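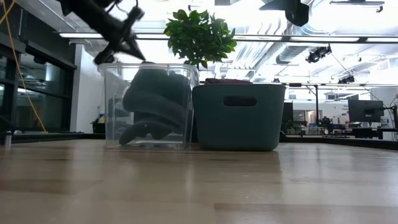

Cloth task, two containers: clear bin on the left, teal basket on the right. Fixed camera.

grollus-laundry

README, last touched August. Maintained by the Hosoda bench group.

What it is
Teleop and policy episodes of one arm moving folded or rolled cloths between two containers on a tabletop. Part of the bigger Grollus question: can a machine do a dull household chore yet, start to finish, without somebody standing there. Short answer for cloth: some of it.

Contents
132 episodes total
100 teleop (operator on the Gernus rig)
32 policy rollouts, Clara checkpoint, no human input after start
Each episode: fixed camera video, joint states, gripper state, one line of task text, success flag

Task text is free form. "put the dark cloth in the teal basket" and so on. Spelling not cleaned up. Basket is called teal, green and blue depending on who typed it, treat as the same thing.

Success
Teleop 92 of 100. Policy 19 of 32. Success = cloth fully inside the target container at the end, nothing hanging over the rim. Strict on purpose, an earlier version counted overhang as ok and the numbers looked much nicer.

Where it fails
- cloth bunched at the bottom of the clear bin. Gripper goes in, closes on nothing, comes out, policy carries on as if it had something
- two cloths picked as one
- rim contact, container slides, placement ends up off
- thin cloth worse than thick

Folding is not in here. We tried, not ready to publish. So if you came for "robot does laundry", this is the moving-it-from-A-to-B part only.

Known problems
Episodes 87 to 92 have joint states lagging the video. Offset is in the notes file, not applyed to the data.
Fast arm moves blur in the video. Left as is.
Overhead lights reflect off the table, more in some sessions then others.
Background is a working lab. Don't train on crops without checking what's in them.

Splits
None provided. Split by session, never by frame, neighboring frames are near copies.

To do
- second camera angle
- towels
- redo the depth calibration
- rerun Clara with the wider gripper fingers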